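**Admission gates rejecting pre-booked tickets at Serkitholm main entrance**

Status: resolved, monitoring
Site: Serkitholm Wildlife Gardens
Systems: Clollano gate controllers, Ramasamy booking platform
Priority: 2

**Reported**

From 10:05, both turnstiles at the main entrance returned a red light and "NOT VALID TODAY" for tickets booked online. Tickets bought at the kiosk scanned normally. Annual passes scanned normally. Front-of-house staff opened the side gate and checked bookings by eye against the printed arrivals list.

215 online tickets were due that day. 72 had been refused at least once before the side gate opened. The remainder were admitted by hand and do not appear in the scan log, so the visitor count for the day has to be taken from the paper list.

**Initial checks**

1. Controller power and network link on both lanes: OK.
2. Controller clocks: correct to the second, time zone correct.
3. Scanner lenses cleaned, test code read first time on both lanes.
4. Same QR code tested on a handheld at the otter house: accepted.

Item 4 ruled out the booking itself. The handhelds query Ramasamy directly. The turnstiles do not. They hold a local copy of the day's bookings, which is pulled overnight and then refreshed every few minutes while the park is open.

**10:40**

Checked the local booking file on lane 1. It contained kiosk products and passes only. No online products at all. Lane 2 identical. Forced a manual refresh from the controller menu. The refresh reported success and the file did not change.

Restarted lane 1. No change. Did not restart lane 2, as passes were still going through it and there was a line back to the parking lot.

**11:15**

Pulled the sync log from the gate server. The overnight job finished without errors but wrote far fewer records than the night before. The rejected records were all logged at "info" level with the text `season code unmatched, skipped`. They do not raise an alert at that level.

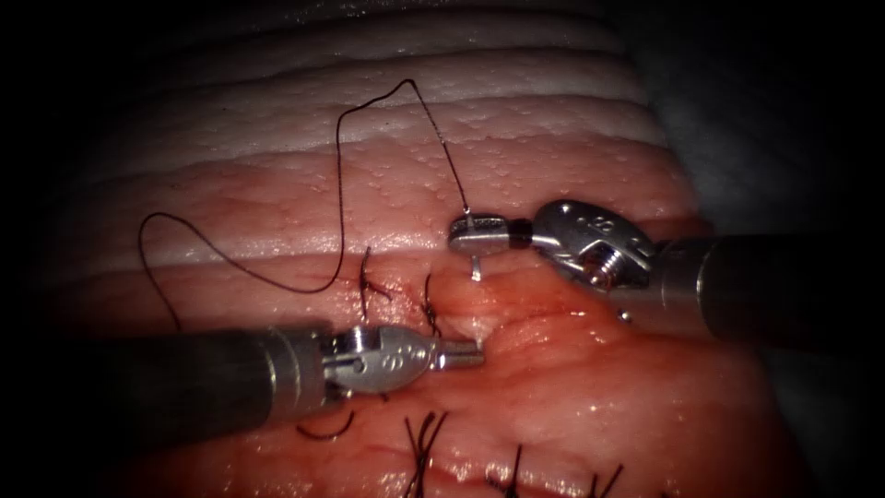 The season code is a short field on every dated product. It tells the controller which opening hours apply, so that a ticket is not accepted after last admission. Summer hours started that morning. The online products had been moved to the new summer code in Ramasamy. The kiosk products had not, and were still on the spring code.

The gate server's lookup table had spring, winter and Halloween evenings. Summer had been removed during the June cleanup of old codes and was never put back. Any record carrying it was skipped. The kiosk tickets worked only because they were on the wrong code.

**11:50 - fix applied**

- Added the summer code to the lookup table with the published hours.
- Ran a full sync. Record count back to the expected level.
- Scanned test bookings on both lanes: green on both.
- Rescanned two tickets refused earlier, with the visitors' agreement: green on both.
- Side gate closed, turnstiles back in normal use.

Kiosk products were moved to the summer code after closing. Doing it with the kiosks open would have meant logging each one out and back in.

**Side effect found in the afternoon**

The feeding talk add-on showed 192 places available when the session was full. This add-on takes its remaining places from the gate server and had treated the missing bookings as unsold. Sales of the add-on were paused in Ramasamy, the count was recalculated from bookings, and sales were turned back on. No overselling found in the order list.

The cafe voucher scheme (Ondinent) was checked as well. It reads from the booking platform and was not affected.

**Follow-up**

- [x] Raise `season code unmatched` from info to error, with an email to the duty desk
- [x] Kiosk products on summer code
- [x] Refused scans marked as admitted so visitors do not get the "sorry we missed you" message
- [ ] Record count comparison after the overnight sync - alert if well below the number of bookings held in Ramasamy
- [ ] Clollano to confirm why a manual refresh reports success with skipped records. Ticket open with them, first reply asked for firmware version only. Version sent.
- [ ] Add season code check to the opening hours change sheet. The sheet covers the website, the signs and the phone message, and has no line for the gates.
- [ ] Halloween evening code still has last year's last admission time. Correct before those tickets go on sale.

**Note for duty staff**

If the turnstiles refuse online tickets again, try one on a handheld. If the handheld accepts it, the fault is in the local file. Open the side gate, call the desk, and leave the controllers switched on. A restart clears the short log and adds several minutes to the outage on that lane.

Ticket stays open until the Clollano reply is in.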